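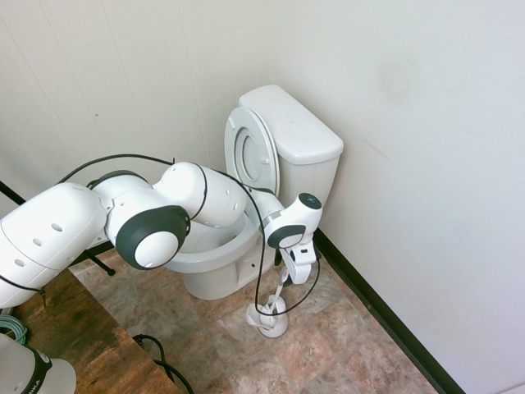

トイレ掃除って、便器の中さえ白ければ「やった感」が出ちゃうんですよね。わたしも長いことそのタイプで、ブラシでガシガシやって流して、はいおしまい、でした。でも便座とふたを両方上げて、写真くらいの角度からしゃがんで眺めてみると、気になる場所が次々出てくるんです。便座の裏についている小さな当て(クッション)のまわりとか、便器の足元が床のタイルに接しているところとか、すぐ脇に立ててあるブラシのケースの下とか。今回は、わたしが毎週日曜の朝にやっているトイレ掃除の手順を、順番どおりに全部書いてみます。長いので、お茶でも飲みながらどうぞ!

用意するもの

まず道具です。わたしが使っているのはこのくらい。

・トイレ用の中性洗剤(スプレーのもの)
・クエン酸
・トイレブラシとケース
・使い捨てできる布かペーパー
・古い歯ブラシ
・ゴム手袋
・バケツ

洗剤は、前は泡がもこもこ出るやつとか香りの強いやつとか、いろいろ買っては余らせていました(洗面台の下が大変なことに)。今は普段の掃除が中性洗剤、水あかが気になるときだけクエン酸、という分け方に落ち着いています。

大事なことなので先に書きますね。クエン酸のような酸性のものと、塩素系の漂白剤やカビ取り剤は、絶対に一緒に使わないでください。有毒なガスが出ます。同じ日に続けて使うのもわたしはやめています。換気扇は最初から最後まで回しっぱなしで、窓があるお宅は窓も開けてください。

布はGrenskaという近所の雑貨屋さんで買っている、まとめ売りの薄いウエスです。460円。すごく丈夫というわけじゃないんですけど、惜しまずどんどん捨てられるのがトイレにはちょうどいいです。もちろん着なくなったTシャツを切ったのでも大丈夫。ただ、流せると書いていない布やペーパーは流さないでくださいね。うちは小さいゴミ袋をドアノブにひっかけておいて、使ったそばから放り込んでいます。

手順1 床のものを全部外に出す

マット、スリッパ、予備のペーパー、掃除道具、ぜんぶ廊下に出します。ここをさぼると、あとで「どかしながら拭く」という一番イライラする作業が待っています。ブラシのケースだけは、次に使うのでトイレの入口のあたりに置いておきます。

そのあと乾いたままの床を、ペーパーか小さいほうきでさっと掃きます。トイレって本当にほこりが多いんですよ。ペーパーの細かいくずと服の繊維が舞っていて、これが水気を吸うと床にべったり貼りついてしまいます。濡らす前に取る。何回か順番を間違えて、灰色のもやもやをタイルの目地に塗り広げたわたしが言うんだから間違いないです。

手順2 便器の中に洗剤をかけて放置

便座とふたを上げて、便器の内側に洗剤をぐるっとかけます。ねらうのはふちの裏側。上から見えないので、ボトルの先をふちに沿わせるようにして一周させます。

かけたらすぐこすらずに、8分待ちます。洗剤の表示に時間が書いてあるときはそちらに合わせてくださいね。この待ち時間のあいだに上のほうを拭いてしまうのが、わたしのいつもの流れです。

手順3 タンクを上から拭く

掃除は上から下へ。布に中性洗剤をスプレーして(本体に直接じゃなくて布に、です)、まずタンクのふたの上を拭きます。つるっとしたふただとほこりなんて積もらなさそうに見えるのに、拭くと布がちゃんとグレーになるんですよね……。

ふたのふちがちょっと張り出している形のタンクだったら、その出っぱりの下側も指で布を押し当てて、すーっとなぞってください。ここ、立っていると絶対に見えません。わたしは引っ越してから半年くらい気づかずにいました。

次にタンクの前と横。壁との隙間が狭い場合は、布を細長くたたんで、定規に巻いて差し込むと届きます。割りばしでもいけますが、途中で布だけ奥に落ちることがあるので輪ゴムで留めておくと安心です。レバーやボタンは手がふれるところなので、新しい面で二度拭きします。

手順4 ふたと便座は「きれいなほうから」

順番はこうしています。

ふたの表 → ふたの裏 → 便座の表 → 便座の裏

要するに、汚れの少ないほうから多いほうへ、です。布は一面使ったら折り返して、常にきれいな面を出します。便座の裏までいったらその布は捨てます。間違っても、もう一回ふたの表に戻らないこと!

便座の裏の当てのまわりは、平らに拭くだけだと汚れがきわに残ります。歯ブラシに洗剤をちょんとつけて、くるくるっと小さく円を描いてから布で拭き取ってください。力はいらないです。ゴシゴシやって洗剤のしぶきが顔に飛んできたことがあるので、ゆっくりめで。

ふたと便座の付け根のところも同じ歯ブラシで。ここは形が入り組んでいて、布を巻いた指ではなかなか入りません。温水洗浄便座の場合は、電源を切ってから、取扱説明書のやり方に従ってくださいね。電気まわりに水をじゃばじゃばかけるのは厳禁です。

仕上げに、水で濡らして固くしぼった布で洗剤を拭き取って、最後に乾いた布でもう一度。肌がふれるところなので、洗剤を残さないようにここだけは丁寧にやっています。

手順5 便器の中をブラシで

そろそろ時間ですね。ブラシの出番です。

ふちの裏 → 側面 → 水のたまっているところ、の順にこすります。ふちの裏は、ブラシの頭をぐっと上に向けて押し当てながら、少しずつ横にずらしていく感じ。わたしは時計の12時のところから始めて一周する、と決めています。適当に始めると、どこまでやったかわからなくなって結局二周するので……。

水面のところに輪っかのようなあとがついていたら、クエン酸を試してみてください。ただし洗剤が残ったまま足さないで、いったんしっかり流してからです。クエン酸を水に溶いて、ペーパーにしみこませて、輪のところに貼りつけてしばらく置きます。それからはがして、ブラシでこすって流す。一回で消えなくても翌週またやればいいや、くらいの気持ちでいます。固いものでガリガリ削ると便器の表面に傷がついて、かえって汚れやすくなるのでご注意を。

そして、ブラシは流す水ですすいだあと、すぐケースに戻さないでください! 便器のふちにブラシの柄をのせて、上から便座を下ろして軽くはさむんです。先っぽは便器の中に向けておきます。この状態でぽたぽた水が切れるまで置いておくと、ケースの底に水がたまりにくくなります。この方法は友達のKalliopi Giannakopoulosさんに教えてもらいました。聞いたときは「なんだそれだけ?」と思ったのに、それ以来ずっとやっています。

手順6 ブラシのケースも洗う

水切りのあいだに、空になったケースを洗います。ここが今回いちばん書きたかったところです。

のぞいてみるとわかると思うんですが、底になんともいえない色の水がたまっていることがあります。うちもひどかったです。どんなに便器をきれいにしても、そこにつけておいたブラシでまたこすっていたわけで、思い出すとちょっと遠い目になります。

やり方は簡単で、たまった水をトイレに流して、ケースに中性洗剤とぬるま湯を入れてしばらく置いて、古い歯ブラシで内側をこするだけ。すすいだ水もトイレに流します。外側と底の裏も忘れずに。底の裏は床とぴったりくっついていて、輪のかたちに跡が残りやすいんです。

洗ったらペーパーで水気をとって、できれば逆さにして乾かします。丸みのあるケースだと逆さに置いたときにころんと転がることがあるので、うちではバケツの中に立てかけています。

ちなみに今のブラシはParmontという店で買ったもので、値段は647円でした。高いものを長く使うより、ほどほどのものを毛が広がったら替えるほうがわたしには合っています。毛先が外側に開いてきたら替えどきだと思ってください。

手順7 便器の外側と足元

いよいよ下のほう。ひざをついて作業するので、新聞紙を敷くか、ひざに古いタオルを当てると楽ですよ。

便器の外側は、ふちのすぐ下から足元に向かって拭き下ろします。くびれて細くなっているところは手がまわりにくいので、布を長いまま後ろにまわして両端を持ち、左右に引っぱるようにすると一気に拭けます。靴みがきの動きです。これ、けっこう楽しい!

固定しているボルトのまわりは歯ブラシでそっと。キャップがついている場合は外れやすいものもあるので、なくさないように気をつけてください。わたしは一度、拭いた布にくるんだまま捨てそうになりました。

便器と床の境目は、においが気になるときに真っ先に見てほしい場所です。洗剤をふくませたペーパーを細くよって境目に沿わせて、少し置いてから拭き取ります。そのあと水拭き、から拭き。境目がぐらついていたり、拭いても拭いても水がにじんできたりするときは、掃除の問題じゃないので業者さんに相談を。

手順8 壁と床で仕上げ

最後に壁の下のほうと床です。壁は便器に近い側を中心に、ひざの高さくらいまで拭いています。溝のあるパネルの壁なら溝の向きに沿って、つるっとした壁なら横に一方向で。角のところは布をとがらせてくいっと。

床は奥から手前に向かって、後ろに下がりながら拭きます。タイルの床なら、目地だけ先に歯ブラシで軽くこすってから全体を拭くと仕上がりが違います。バケツの水は、わたしは600ミリリットルくらいの少なめにして、途中で一度入れ替えるのが好きです。たっぷり入れると重いし、こぼすし。

床が乾いたら、ブラシとケースを戻して、マットとスリッパを入れて完了です。わたしはブラシを便器の脇の床に置いていますが、壁にぴったりつけずに手のひらが入るくらい空けておくと、次に拭くときに楽ですよ。

平日はどうしてるの?

よく聞かれるので書いておくと、平日は寝る前に便座と床をさっと拭くくらいです。ブラシは気になったときだけ。忘れる日も普通にあります。

それと、Melina Konstantinidisさんからコメントで「フローリングのトイレでも同じ手順でいいですか?」といただいていました。順番は同じで大丈夫ですが、床はバケツの水を使わず、固くしぼった布で拭いて、すぐから拭きしてください。洗剤も床の素材に使えるか表示を確認してからで。

次回は換気扇のカバーの洗い方を書く予定です。外したときに顔にほこりが落ちてこない方法、ただいま研究中!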